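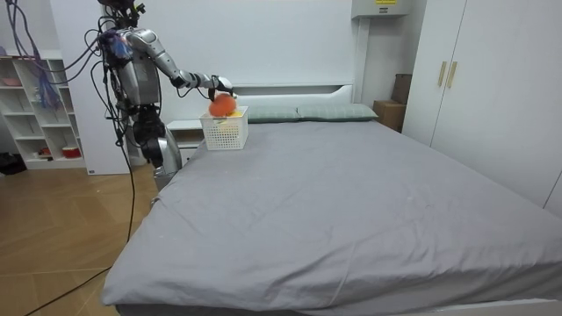 4. Iterative solution of the scattering equations

Figure 3. Robot arm holding an orange ball just above a white plastic basket.

4.1 Statement of the linear problem

With the potentials of Section 3 fixed, the remaining work at each energy is the solution of a dense linear system. We write the scattering path operator for a finite cluster of N atoms as

\( \tau = (1 - tG)^{-1} t \),

where t is block diagonal in the atomic sites and G holds the free propagators between different sites. The diagonal blocks of G are zero. The order of the matrix is \( N(\ell_{max}+1)^2 \), and for the largest cluster used in this paper, N = 76 with \( \ell_{max} = 7 \), it equals 4864. A matrix of this order in double precision complex arithmetic takes 379 MB. It can be stored and factored without trouble on one node. The difficulty is that the factorization must be repeated at every energy, and again whenever the atoms are moved to a new set of positions.

For absorption from a single site, only the columns of \( \tau \) that belong to the absorbing atom are needed. If the final states are limited by the dipole rule to a single value of \( \ell \), the number of columns is \( 2\ell + 1 \). A direct solver obtains these columns from one factorization of the full matrix, and the cost of the factorization does not fall when fewer columns are asked for. This is the usual argument for an iterative method, and it is the one we follow.

4.2 Failure of the plain series

The simplest iteration is the multiple scattering series,

\( \tau = t + tGt + tGtGt + \dots \)

It converges if and only if the spectral radius \( \rho(tG) \) is less than one. At high photoelectron energy this is normally satisfied, and the first few terms are enough. Near the edge it is often not satisfied. The propagators between near neighbors are large for high \( \ell \), while the corresponding elements of t are small, and the product is sensitive to how the two are scaled. In exact arithmetic the scaling cannot change \( \rho \), as a similarity transform leaves the eigenvalues alone. In finite precision it does change the rounding error carried from one term to the next. We therefore scale each angular momentum channel before any product is formed, using

\( \tilde{G} = D G D, \quad \tilde{t} = D^{-1} t D^{-1} \),

with D diagonal and its entries chosen so that rows and columns of the two factors have comparable norms. The scaled product \( \tilde{t}\tilde{G} = D^{-1} (tG) D \) is similar to the original one. All results below use the scaled form, and the tilde is dropped from here on.

A second common step is to damp the series by a complex shift of the energy. A shift reduces \( \rho \), but it also changes the quantity being computed. Part of the shift has a physical meaning, through the core hole width and the inelastic loss, and that part has already been included in the potential. Any further shift would be there for the solver alone. We do not use one.

4.3 Krylov iteration with shell blocks

We solve \( (1 - tG)x = b \) by a restarted minimal residual method. The right-hand side b is a column of t on the absorbing site. The method does not require \( \rho(tG) < 1 \), only that the operator be nonsingular, though with restarts there is no general guarantee that the residual reaches zero. In practice the behavior depends on the preconditioner.

The preconditioner M is built from shells. Atoms are sorted by distance from the absorber, and atoms whose distances agree within a set tolerance are placed in the same shell. The exact matrix \( 1 - tG \) is kept inside each block of neighboring shells and set to zero outside it. Each block is factored once per energy. Applying \( M^{-1} \) then costs one pair of triangular solves per block.

Two points need care. First, sorting by distance alone can put atoms on opposite sides of the cluster in the same block, where they are weakly coupled, and leave pairs that are close to each other in different blocks. Kanaujia and Dubey, in the notes distributed with the Traria test set, suggested splitting each shell by solid angle as a remedy. We tried this and found that it lowered the iteration count for open structures but raised it for close-packed ones -- the extra cuts remove couplings within the shell that were doing useful work. The plain shell ordering was kept. Second, the innermost block must contain the absorber together with its first shell. If the absorber is left as a block by itself, its diagonal block in M is the identity and the preconditioner does nothing for the strongest couplings in the problem.

Search this journal Search Advanced search

4.4 Stopping rule

The residual norm is a poor guide to the error in the spectrum. The absorption depends on the elements of \( \tau \) between the absorber and itself, and these settle well before the elements that connect the absorber to the outer shells. A test on the full residual therefore tends to run too long. A test on the change in the absorber block between two steps has the opposite defect: restarted methods can stall, and a stalled iteration shows almost no change while still being far from the answer.

We combine the two. The iteration stops when the relative change in the absorber block has stayed under a tolerance \( \epsilon_1 \) over a full restart cycle and the residual norm is at the same time under a looser tolerance \( \epsilon_2 \). If neither condition is met within 2000 iterations, the energy point is marked and passed to the direct solver. The limit is deliberately generous. It serves to catch stalls, and well-behaved points do not come near it.

The symmetry of \( \tau \) gives a further check at no real cost. For real spherical harmonics and spherically symmetric potentials without spin-orbit coupling, \( \tau \) is a symmetric matrix (not Hermitian, the energy being complex). The iteration treats each column separately and does not impose this property. The size of the antisymmetric part of the absorber block is therefore an independent measure of the remaining error. It is written to the log at every energy point.

4.5 Reuse of vectors along the energy mesh

The spectra were computed on a mesh of 96 energies. Solutions at neighboring points are similar, and it is natural to start each solve from the solution at the previous energy. The gain is smaller than one might expect. The wave number enters the propagator through phases of the form \( e^{ikR} \), and for the outer shells R is large enough that these phases turn noticeably between mesh points. A starting vector copied without change is good for the inner atoms and poor for the outer ones.

Following a suggestion by U. Sandhu, we correct the copied vector by the factor \( e^{i(k' - k)R_j} \) on each site j, where \( R_j \) is the distance from the absorber and k and k' are the old and new wave numbers. This is exact only for the outgoing single scattering part of the solution in the limit of large distance. As a starting guess it need not be exact, and any error in it is removed by the iteration. The correction fails close to a sharp resonance in one of the atomic t matrices, where the solution changes for reasons that have nothing to do with path length. At such points the solver compares the residual of the corrected vector with that of the zero vector and starts from whichever is smaller.

4.6 Implementation

The scheme was added to the Inent code as a separate solver module, and the potentials and atomic t matrices are computed by the existing routines without change. Propagators are formed in a local frame with the z axis along the bond and then rotated. In the local frame G is diagonal in m, so the product of a propagator with a vector can be done as a rotation, a set of small products, and a rotation back. The full matrix G is never stored in this mode. The blocks used in M are stored in full, as they have to be factored.

Energy points are independent of each other except for the starting vectors of Section 4.5. To keep some of that benefit in parallel runs, the mesh is divided into contiguous segments, one per process, and each segment begins from zero. Runs on the Windoveck machine used this arrangement. With very short segments most solves start cold, and it is then better to assign several processes to one segment and divide the columns between them.

The version described here was frozen in November, before the calculations of Section 5 were begun. One later change, due to V. Kashyap, affects only the order in which rotation matrices are cached and leaves the computed values the same to rounding. The comparison with the direct solver in the next section was made with the frozen version throughout.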